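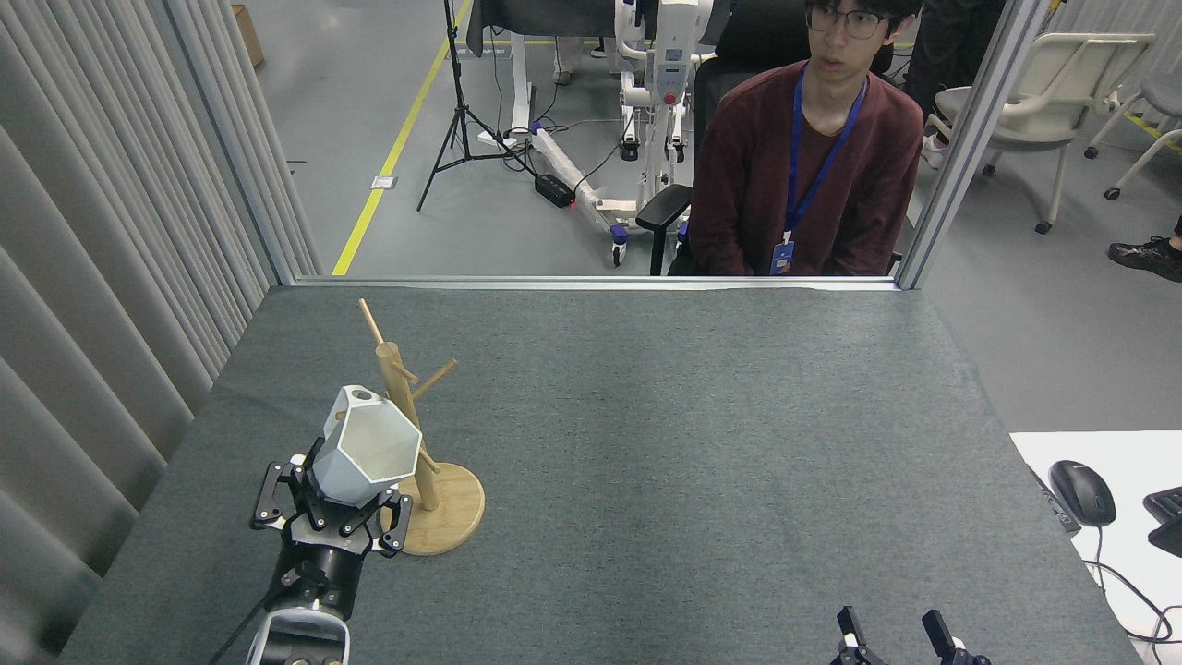

Hekolow Temperance Papers, transcriptions, v2

README, started on a Friday, finished whenever. These are transcriptions of the minute books, letters and pledge rolls of the Hekolow Ladies' Temperance Union, 1880s up to the first war. Plain text, one file per item. The Union ran a coffee room on Worku Street to pull men out of the saloons and a lot of the minutes are about crockery. Heavy white mugs, mostly, and where to keep them. One entry asks for "a post with pegs set into it, for hanging," so picture a wooden mug tree like the one on the gray tabletop, round base, pegs angling up and out. Tagged as FURNISHINGS in the index, along with stoves and benches.

What's in it

minutes/ 16 volumes, complete except volume 9, which has water damage from the middle on. Gaps marked [lost].
letters/ 380 letters in and out. Mostly to the county union and to ministers. A few to saloon owners, those are the good ones.
pledges/ 57 pledge rolls. Names as written, no attempt to fix spelling.
index.csv one row per item, with date, writer, recipient, subject tags
notes.txt odds and ends, read this before emailing me

Transcription rules

Original spelling kept. Line breaks not kept. Page breaks are a slash on its own line. Crossed out words go in single brackets, guesses in double brackets with a question mark. If two people disagreed on a reading the second reading is in notes.txt. Abbreviations left alone, so "Sec'y" and "Secy" both turn up, search for both.

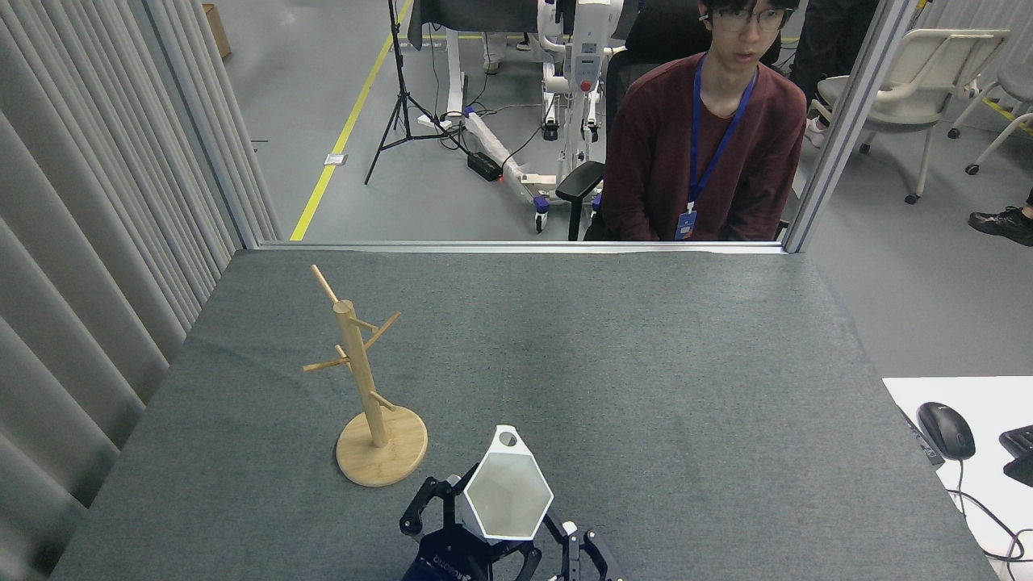 Dates are the messy part. The secretary before 1891 wrote day and month only and you have to work out the year from what's around it. Years I worked out have a "c" in the date_cert column. Blank means the year is on the page. Don't sort on date alone, sort on vol then page, otherwise October meetings end up ahead of September ones in two of the volumes.

Women are mostly listed by husbands name (Mrs. plus his initials). Where the pledge rolls or a letter give her own name I put it in the own_name column. Lots of blanks still. If you can fill any in please send the source too, not just the name.

The saloon petition of the Ziltum ward is in letters/ and not pledges/, even though it's a list of signatures. It came folded inside a letter and I left it there.

Known problems

- vol 4 has two page 20s. Second one is 20b in the index, wasn't always 20b in the text
- some curly quotes survived the conversion, will fix
- the tag SUFFRAGE was added late, volumes 1 to 5 not checked for it yet. The Union split over the vote question and the early hints of that are probaly in there
- the treatment of immigrant drinkers, Germans and Irish especially, is ugly in places. Transcribed as written.

Use

Text is free to use, credit the Brerow Local History Room and give volume and page. Originals are at Brerow too, call ahead for them, the reading room shuts at 4 pm. No scans in this release, files were too big.

Transcribed and checked by Menaka Uddin. Corrections welcome, put the file name in the subject line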